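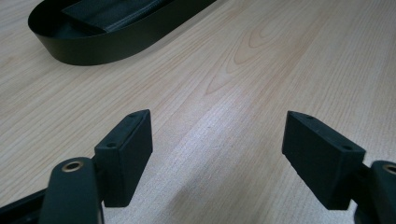
2018-12-11 – The table, and the strap

I have been looking at this tabletop most of the evening, which is silly, because I have eaten breakfast at it for years without once noticing the grain. Near the one end the lines bunch up into those rounded arches, one inside the other like a stack of church windows, and everywhere else they run along thin and even. With the light on it the middle goes almost white. I gave it a good wipe this morning and I'm rather proud of it, even if it was only a Getholm and cost me 80 dollars at the Gorngate sale.

The reason I cleared it was the bag. I finally decided to sort out the black strap before the trip in January, and you can't do that sort of thing with the mail and the fruit bowl in your way. So everything went onto the chairs – the chairs are now a disgrace – and the strap had the whole table to itself, or near enough. I had never really looked at that either. The loop is such a nice smooth thing, long and rounded at the ends, a little shiny, and the woven part is duller, more of a charcoal when you see the two together.

Razia Kiani called while I was in the middle of it and we talked for around 50 minutes, mostly about her sister's new kitchen and whether you can get gravy out of linen. She thinks I should give up and buy a new bag, one of the Durrani ones with the wide handles. I said I'd think about it, and I did think about it, for as long as it took to put the kettle on. I like my old bag – it went to Skanau and back with me and it knows where my keys are.

Tomorrow I must do something about the chairs, and call the dentist, and find the good scissors. Soup for supper again, the last of the leek.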